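Dastetti Ordnungsset für Tisch und Spielbereich
Artikelgruppe: Kleinaufbewahrung
Hersteller: Gretano, Dredau

Das Set Dastetti dient der getrennten Ablage von Kleinteilen auf Arbeits- und Spieltischen. Grundelement ist ein flacher, oben offener Kasten aus hellem Holz. Essstäbchen können quer über den Rand gelegt oder schräg hineingestellt werden.

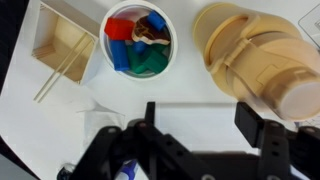 Der Kasten wird fertig montiert geliefert. Die Innenseiten sind unbehandelt und nicht für feuchte Lebensmittel bestimmt.

Schalen und Teller
Für bunte Bauklötze sind eine weiße Schale und ein runder Teller mit blau-weißem Rand vorgesehen. Die Schale nimmt den größeren Teil der Klötze auf, der Teller die aktuell benötigten.

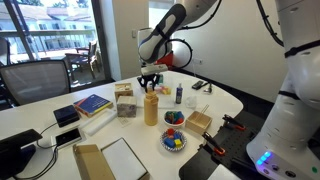

Schale und Teller sind einzeln nachbestellbar. Holzklötze, Flaschen und Essstäbchen gehören nicht zum Lieferumfang.

Aufstellung
Das Set benötigt eine ebene, glatte Fläche. Offene Behälter werden mit Abstand zueinander aufgestellt, hohe Flaschen dahinter. Reinigungsmittel sind außerhalb der Reichweite von Kindern aufzubewahren.
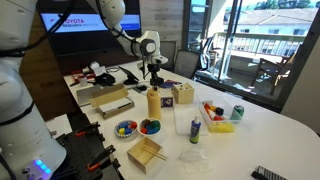 Bei wechselnder Nutzung des Tisches empfiehlt sich ein fester Platz je Behälter. Zur Standortmarkierung liegen 12 Klebepunkte bei.

Pflege
Holzteile nebelfeucht abwischen und offen trocknen lassen. Schale und Teller sind spülmaschinengeeignet. Scheuermittel nicht verwenden.

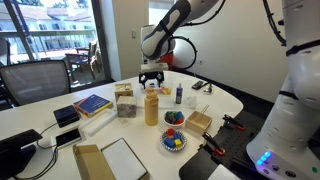
Lieferung und Ersatzteile
Versand ab Lager Dredau innerhalb von drei Werktagen. Ersatzteile über den Fachhandel Ogbonna, Bestellgruppe 31.
Stand: 5. Januar 2020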